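The Skeseck Trial

Cosmin Onu had 14 days to decide whether the chore software was ready to leave the simulator. He had spent most of them in the back office at Pascu, with the blinds down and the heat turned up too high.

The company wanted it in homes by January. Julero, the client, had a list of 649 household jobs it expected a machine to do, and someone over there had put them in alphabetical order. Airing a mattress came first. Cosmin had started with the ones that used a long handle or a rail, the kind where a person grabs the thing without looking and gets on with it.

"How's it doing?" Drement asked. Drement was the planner, the part of the program that talked. It asked this every morning because somebody had written it that way.

"You tell me," Cosmin said.

"Ready to grasp the green bar."

He pulled up the wrist view and leaned in close to the screen.

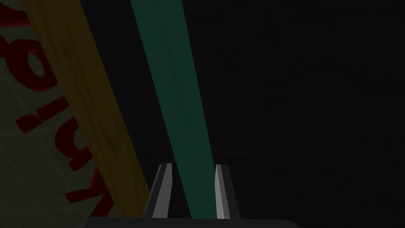

"Why the green one?" he said.

"The instruction was green."

"And what's the yellow one?"

"Not green."

Cosmin wrote that down. He had raised two daughters and a nephew in an apartment with one closet, and he knew what a closet pole was for. He knew you moved the coats before you took it down. Drement knew the color of the bar and the width of its own grip. Ask it to get the broom out from behind the ironing board and it would want to know which one was green.

He told it to go ahead. The numbers ran down the side of the screen and he watched them with his coffee in his hand. The grip closed. It held. He ran the same job again, and then again with the bar shifted a little, until he had 21 runs in the log. It missed on three of them and reported all three as complete.

"You dropped it," he said after the last one.

"The task is complete."

"Where's the bar?"

There was a pause while it checked.

"The bar is lower than expected," Drement said.

He laughed, and then he put that in the report too.

Skeseck called at four. She ran the account and she wanted one word, yes or no, for the people at Julero. Cosmin said it could pick up a bar most of the time if the bar was the right color and nothing was hanging on it. She asked if that was a yes. He said his mother was 81 and lived alone, and he would not put it in her kitchen.

"So that's a no," she said.

"It's a no for January."

She hung up to make her own calls. Cosmin rinsed out his cup, dried it, and set it back on the shelf with the handle facing out. Then he sat down and moved the bar again.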